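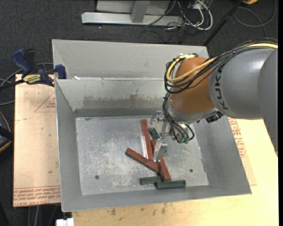
Typed this up fast, same night, from the recording and two pages of notes I can barely read. Sorry in advance.

Suha Sabbagh has been making the crossword for the Flemell paper for 18 years. Number 764 ran last week. If you grew up there you have probably cursed at her over breakfast without knowing her name, as the puzzle never had a name on it until this winter. We met at her kitchen table. Coffee, a plate of date cookies, a pencil jar, three erasers all worn down to nothing.

"Go ahead and move the dictionary," she said. "It's just holding the mail down."

She's quick. Talks quick, gets up a lot. I had a list of questions and got through half of it.

First thing I asked was how she got the job. She laughed for a while.

"I complained. The paper used to buy a puzzle from somewhere, I don't know where, and it had the same words every week. Every week! Some kind of Greek urn. Some kind of sea eagle. I wrote a letter and I said, a child could fill this in by memory. And Annick called me up and said fine, you do it."

That's Annick Gauthier, who edited the paper back then and is retired now. I called her afterward to check the story. She says the letter was ruder than that, and there were two of them.

So Suha went to the library, took out the only book they had on the subject and made a puzzle. It took her eleven days.

"It was terrible. I had the word 'esne' in it. Do you know what an esne is? Me neither, I had to look it up twice. It's a slave in old England or some such thing. I had thrown out the sea eagle and I put in an esne."

How long does one take now? Depends. A good one, two evenings. A bad one drags all week and follows her to the grocery store. She works on graph paper, always has. Her daughter bought her a program for the computer and she tried it for most of a winter.

"It fills the corner for you. You push the button and the corner is full. But it's full of things I would never say. I want words people say. I want 'gravy.' I want 'thumbtack.'"

I asked her to show me how she starts, so she pulled out a sheet. The long ones go in first. Three or four long answers that have something to do with each other, then the black squares, then the rest, which she calls the plumbing. The grid looks the same if you turn it upside down. I have done crosswords for thirty years and never noticed that. She was a little shocked at me.

"You didn't – well. Most people don't. It's old manners, that's all. Like ironing the back of the shirt."

### The clues

She writes the clues last, and mostly away from the table. On the bus. In line at the bank. Has a small notebook for it with a rubber band around it, and I was allowed to look at one page. Lots crossed out. RIVER had four tries next to it. "Wet road," crossed out. "It has a mouth and never talks," crossed out, with OLD JOKE written beside it. The one she kept was "It's in bed all day."

"The clue should be fair. You should be mad for one second, and then you should say, oh, all right. If you are still mad the next day, I did it wrong."

Who decides if it's fair?

"Karine."

Karine Lavoie lives upstairs and has test-solved nearly every puzzle since the second year. She does them in pen, in the tub, and the pages come back wavy. She came down for a cookie while I was there so I got to ask her about it. She doesn't think of herself as an editor or anything close.

"I just write 'no' next to the ones I don't like," she said. "Sometimes 'no!!' I don't know anything about opera, so if I get stuck on an opera one I put no. She knows what I mean by it."

Suha, across the table: "She took out all my opera."

"I left you Aida."

"Everybody leaves Aida. It's four letters and three of them are vowels."

They went on like this a while and I stopped writing. On the recording it's mostly laughing and a spoon.

### The spider

I had been told to ask about the spider. So I asked about the spider.

Long sigh. In her sixth year she ran the clue "Spider, for one." Six letters. The answer was INSECT. She knew better, she says. She had been up with a sick kid, Karine was out of town, and it went in.

The paper got 300 letters. Flemell isn't a big place. Third graders wrote as a class project, each with a drawing, legs carefully numbered. A dentist wrote. Somebody mailed a dead one in a pill bottle, with a note that just said COUNT THEM.

"I kept the drawings," Suha said. She has them in a folder in the hall closet and she got it out for me. They're great. One kid had drawn the spider crying.

She answered every single letter by hand, and it took until December. The following week's puzzle had ARACHNID across the middle, clued as "I'm sorry." People still bring it up to her at the post office, she says, and always as if they're the first.

Any other mistakes?

"Oh, plenty. I moved a lake once. I spelled 'rhythm' wrong and made the crossing word wrong to match it, which I think is worse than just the one. And I killed an actor, he was fine, he is still fine, I saw him on television on Sunday. Now I don't write 'late' in front of anybody until I check."

### What people want

I wondered if the puzzle has gotten harder or easier over the years. She thinks easier, and she went back and forth on whether she minds. When she started she wanted to show off. Now she thinks about who's doing it and where. Waiting rooms, mostly. Night shifts. A woman named Océane Girard wrote to her a few years back to say she does the puzzle with her father over the phone, he has the paper and she doesn't, so he reads her the clues and tells her which letters they've got. It takes them all Saturday morning. He can't see the small print too good anymore so he reads some of them wrong, and they've gotten answers to clues that were never there.

"That letter changed how I do it," Suha said. "Now I read every clue out loud. If it only works on paper, if it needs the comma, I think about him, and I try again."

She asked the paper for bigger type after that. Took them a year and a half. The puzzle got moved to the back page, where there was room, next to the tire ads.

She does get requests. Can my wife's name be in it, it's our anniversary. She used to say no, then she said yes once and it turned out so nice that now she says yes to about one in five, depending on the vowels. "If your wife is Anna I can do it tomorow. If she's Gwyneth, please be patient."

Liette Hiebert was the Anna of that story, sort of. She runs the yarn shop on Mill Street and her husband asked for LIETTE for their fortieth. Suha got it in at 22 across. Clue: "She has the good wool." It made Liette cry at the counter in front of a customer, according to Liette, who has it taped up by the register, gone yellow now. She'd never done a crossword before. Does it every week now and still can't finish, she told me, and does not want help, so don't lean over and help.

### Quitting, or not

I'd heard she might stop. I asked and she got up to do something at the sink.

"I thought about it when I got to 700. That's a nice number to stop at. Then I had a good idea for 701."

What was it?

"All bread. Every long answer was a bread."

She worries some about running out. Not out of words – she says the words come around again and it's fine, they're like neighbors. Out of being surprised. There was a stretch two winters ago when every clue she wrote sounded like one she'd already written, and when she went through her notebooks, it was. Almost to the word. She took a month off and the paper ran old ones. Only four people noticed, and she was insulted by that, a little.

What got her going again was teaching. The library asked her to do an evening on how to make one, and she figured on five people. They ran out of chairs. One kid, maybe eleven, made a tiny five by five right there with every word across reading fine and every word down total nonsense, and when she pointed that out he said he would just write very hard clues for the down ones.

"I think about that all the time," she said. "He's right! That is what we all do. He was just the first one to admit it."

Some of that group still meets, Thursdays, upstairs at the libary. They've had two of their puzzles in the paper, with names on. And that's how her own name finally got up there, as it looked odd for the students to have one and not her. She says she doesn't care. Karine says she bought nine copies.

Before I left I asked for a favorite clue, her own or anybody's. She wouldn't do it. Said it would be like telling which kid. Then when I had my coat on and one boot, she yelled it from the kitchen.

"Four letters! 'It runs, and you can't catch it with your hands full.'"

I stood there with the one boot. She let me stand there. It was NOSE, I got it in the car.

Library group is Thursdays at seven, free, bring your own pencil. The folder of spider drawings is going up in the front window there for a few weeks once they find enough tape.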